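**Thread: Stainless "surgical grade" claims, does it mean anything at all?**

**tannerbeck** wrote:

So I got the Bornen catalog again and every other page says "surgical grade stainless." Kitchen shears, surgical grade. A dog comb, surgical grade. There's a soap dish. I've been sharpening and fixing hand tools for a long time and I have yet to get a straight answer out of a seller on what steel that phrase refers to. Has anybody here ever gotten an alloy number from these people? I wrote to them twice and got a coupon both times.

**pliers_and_such** wrote:

It means stainless. That's it. Some sellers use it for 316, some for 420, some for whatever came in on the truck. Those are very different steels. 420 will harden and hold an edge, 316 won't harden with heat treatment no matter what you do to it. If your shears and your soap dish are made of the same thing, one of them is made of the wrong thing.

**Odalys_R** wrote:

I think you're both being a little harsh. My Trirkgate tweezers say surgical on the handle and they've been great. No rust, tips still meet. I paid 6 bucks.

**tannerbeck** wrote:

Glad they work. Doesn't tell me what they're made of though. A two dollar spoon doesn't rust either.

**Odalys_R** wrote:

Right but why do I need to know what they're made of if they work?

**tannerbeck** wrote:

Because you're going to buy the next pair on the strength of that word, and the next pair may come out of a different factory with the same word on it.

**quillback** wrote:

Jumping in because I argue about this at work. There are real published standards that cover stainless for surgical instruments, and they list more than one grade, because a scissor blade and a retractor don't do the same job. So "surgical grade" as a single thing was never going to hold up. Look at anything with a working end and a body and ask yourself why they'd both be the same alloy. 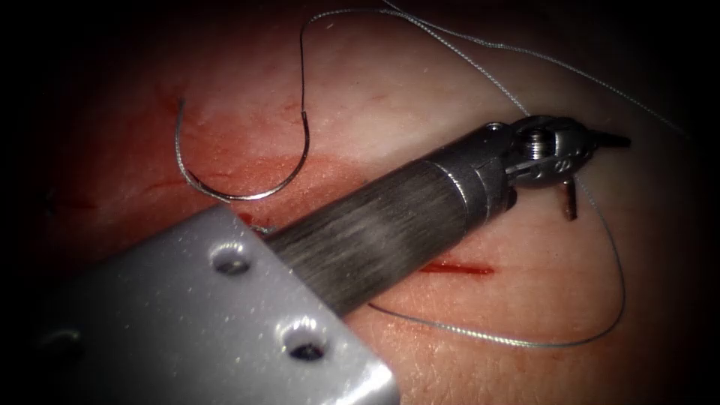 Same goes for a decent pair of fishing pliers, by the way. Jaws want to be hard, handles want to be tough and not corrode, the pin in the middle wants to be something that won't gall against either one. A maker who has thought about it will tell you all of that. A maker who hasn't will tell you "surgical."

**pliers_and_such** wrote:

Galling is the part people skip. I had a pair of stainless cutters from Junirari, lovely finish, stiff as a board after one season. Took the pin out and it was chewed up. Stainless on stainless with no grease in there. The finish on the outside told me nothing.

**Makis Chatzigeorgiou** wrote:

I would disagree a bit with the idea that finish tells you nothing. A sloppy finish around the pivot usually means sloppy everything. The reverse isn't true, I'll give you that. A nice polish is cheap now. What I look at first on any hinged tool is the pivot: does the head sit square, is there play side to side, does it open evenly all the way. I do that before I read one word on the package.
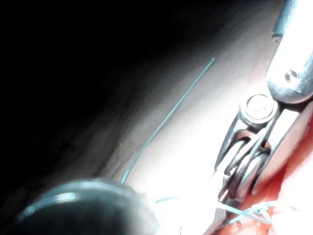
*Round pivot bolt with a raised rim, shaft above it.*

With that kind of joint you want to hold it and work it. A photo won't tell you about play and I don't trust anyone who says it does.

**quillback** wrote:

Makis, agreed on the play. But square head and even swing gets you a well assembled tool, it doesn't get you good steel. I've handled junk with beautiful hinges.

**Makis Chatzigeorgiou** wrote:

Sure. I've also handled excellent steel with a hinge so bad I threw it in a drawer. If I can only check one thing in the store I'm checking the hinge. You can't check the steel in the store.

**bevel_down** wrote:

Magnet? 316 mostly doesn't stick, 420 does.

**pliers_and_such** wrote:

A magnet sorts them into two big piles and then quits. Cold working can make the nonmagnetic stuff pull a little too. I wouldn't pay extra based on a magnet.

**Odalys_R** wrote:

OK I went and tried a fridge magnet on the tweezers and they stick. So they're the hard kind?

**pliers_and_such** wrote:

Could be. Could be 430, which sticks and doesn't really harden. See what I mean.

**bevel_down** wrote:

For what it's worth Jõgi prints the grade on the card for their garden snips. 420J2, right there under the price. Not fancy steel but they said it. I bought 3 pairs.

**tannerbeck** wrote:

That's all I'm asking for! Print the number. I'd take a humble steel with a number over a "surgical" soap dish any day. Did you check whether the snips really are that, or are we taking the card's word for it?

**bevel_down** wrote:

Taking the card's word. I'm not sending garden snips to a lab.

**tannerbeck** wrote:

Fair. I'm writing to Bornen one more time. If I get another coupon I'll post it and somebody can buy the dog comb.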